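Éloge de la table vide

On reconnaît un foyer moderne à ceci qu'il possède davantage de supports que de choses à supporter. Un range-couverts pour les couverts, un porte-éponge pour l'éponge, un égouttoir pliable rangé dans un meuble qu'on a acheté pour lui. Le catalogue Zadullow, que je reçois sans l'avoir demandé, propose ce printemps 77 accessoires de rangement pour la cuisine. J'en ai trouvé 3 dont je comprenais l'usage sans lire la notice.

Je ne jette la pierre à personne. J'ai moi-même succombé, l'an dernier, au salon de Flullimberg, devant un système modulaire de la maison Zanitz qui promettait de « libérer le plan de travail ». Il l'a si bien libéré qu'il a fallu le poser sur le plan de travail. Il y est resté jusqu'en mai, puis il a rejoint la cave, où il organise désormais l'espace entre la chaudière et les skis.

Le vice du rangement est de se donner à voir. Une tasse dans un placard est rangée. La même tasse dans un support en fil métallique est exposée, et il faut bientôt qu'elle s'accorde à ses voisines, que les couleurs se répondent, que le tout ait l'air d'une décision. On finit par laver une tasse propre parce qu'elle manque à la rangée. Quant au casier à vin, il pousse la logique plus loin encore : c'est un meuble qui vous reproche votre sobriété. Vide, il a l'air d'attendre des invités. Plein, il inquiète le médecin.

Reste le milieu de la table. Je tiens cette surface pour la seule vraie richesse d'une maison, et je constate qu'on la défend mal. On y dépose le courrier « juste un instant », puis les clés, puis un saladier qui ne contient jamais de salade. Dans ma famille, on a mangé 30 ans sur les deux tiers d'une table, le dernier tiers appartenant à une machine à coudre que l'on contournait avec respect.
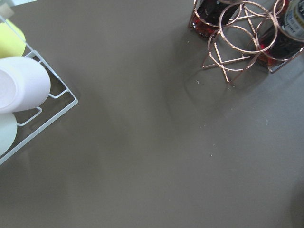
Je plaide donc pour une politique des frontières. Que le fil blanc et le fil cuivré gardent les bords, puisqu'ils y tiennent, avec leurs cylindres jaune, blanc et vert pâle couchés bien sagement, et qu'ils laissent le centre à ceux qui ont encore besoin de poser un coude. Un grand morceau de gris taupe où il ne se passe rien – voilà un luxe que Hrnčiar, avec ses 701 références, n'a pas encore songé à nous vendre.

Cela viendra. On nous proposera un petit cadre, chromé sans doute, à poser au milieu de la table pour signaler l'emplacement du vide. Je sais déjà où je le mettrai : la cave a de la place, à gauche des skis.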